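4.2 Storage of opened dry goods in the home 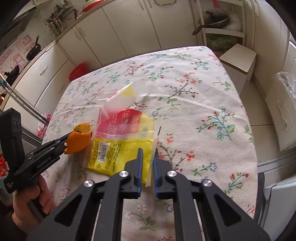 Figure 3. Opened food package with a resealable strip, on a kitchen table.

Does a resealable strip keep dry food fresh as long as an unopened pack? In our trial it did so for the first 19 days only, after which moisture in the resealed packs rose faster than in the unopened controls.

Households in the Koivisto panel (n = 200) kept a diary of each opening and closing between September and the end of the trial. A total of 624 packs were returned and weighed. Packs were stored at room temperature, away from direct sunlight, and sampled at fixed intervals using the method in Section 3.

Moisture gain depended more on how often a pack was opened than on its total time in the cupboard. Crumbs and powder caught in the strip were the main cause of poor closure - a fault most households did not report in their diaries. Wiping the strip before closing restored the seal in all but 2 of the packs tested. Flavour scores followed the same pattern, although the panel's judgement of colour did not change.

Packs moved to a lidded jar on first opening were analysed separately (Section 4.3).

Print this section | E-mail this section

Related items
Farkas and Koskela: Moisture uptake in household flour
Gebretsadik: Kitchen diaries as a data source
Jääskeläinen: Lidded jars and shelf life

Comments (2)

Declan Paewai: Were the diaries kept on paper? Ours came back half empty when we tried it.

Eldana Gebretsadik: On paper, yes. The blank form is in Appendix B.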